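Deltley Robotics Club

The Deltley Robotics Club is a student club at Deltley Technical College, founded by Cecilia Osei and Lutz Janssen. Known mostly for its household tidying project, Vato. Membership 16, plus alumni who still turn up in November.

Vato

Started as a coursework arm, later rebuilt with a two-finger gripper and a wrist camera. Task is picking up cloths and small laundry in a mock living room. Software by Ramil Dimaculangan, gripper by Bernd Wendt. Students drive the arm by hand first, then train on the recordings. Over 3,000 recorded so far.
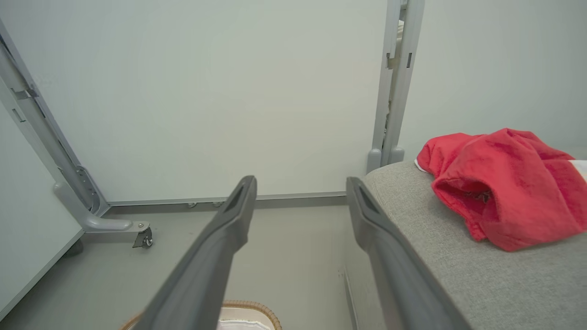

Soft items remain the hard part, towels especialy. A grasp that works on a flat cloth often fails on a bunched one.

Competition

Entered the Bravelico Cup twice. Scored 102 points the first year, 108 the next, under team captain Yavuz Demirtaş. Rules changed inbetween so the scores are not directly comparable.

See also: Kröger Workshop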